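The **ribbed cuff** is a band of stretchy knit fabric that closes the end of a sleeve on a sweatshirt, sweater or jacket. It is meant to hold the sleeve at the wrist and to keep out drafts. Similar bands are used at the hem and neck of the same garments, usually cut from the same fabric.

## Construction

Rib knit is made by switching between knit and purl stitches across a row, which leaves raised columns with furrows between them. The columns pull together at rest and spread under tension. In the common 2 by 2 rib, each raised column is two stitches wide. Most factory-made cuffs are cut as a rectangle, sewn into a tube, folded double and stretched slightly as they are joined to the sleeve. Elastic yarn is often added, although the amount is rarely stated on the label, and a buyer has little way of checking it in the store.

The width of the finished band is largely a matter of fashion. Claims that a deeper cuff is warmer are repeated in many catalogs, usually without any test to back them up.

## Folding and storage

Sleeves are the awkward part of folding a sweatshirt. The usual method lays each sleeve across the back of the body, with the cuff pointing toward the hem, before the body is folded in half or in thirds. A second method doubles the sleeve back on itself so that the cuff ends near the shoulder. Supporters of the second method say it makes a flatter stack. The difference is small with thin garments and hard to see with thick ones.

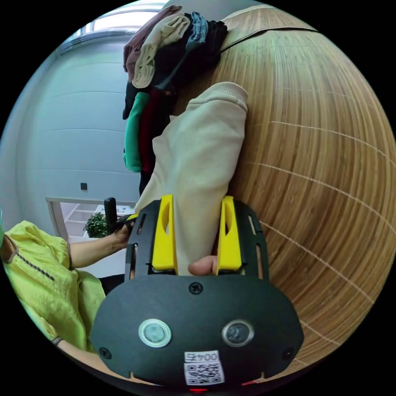
*Cream-colored garment with a ribbed cuff resting on a wooden surface.*

Advice on hanging is less settled. Many household guides warn that a hanger will stretch the shoulders of a heavy knit, and some extend the warning to the cuffs. The second claim is doubtful, as a cuff on a hanging garment carries only its own weight.

## Wear and care

Cuffs tend to show wear before the rest of the sleeve. They are pushed up, pulled down and rubbed against desks, and the fold at the outer edge may fray. Loss of stretch is commonly blamed on hot drying. Heat can damage elastic fibers, but repeated stretching also plays a part, and the two causes are difficult to tell apart in an old garment.

The clothing maker Bundero advertised a cuff in January that would keep its shape for 200 washes. The claim came without a description of the test, and it is unclear whether the samples were worn between washes. A worn cuff can be replaced with a new tube of rib knit, provided the sleeve fabric at the seam is still sound.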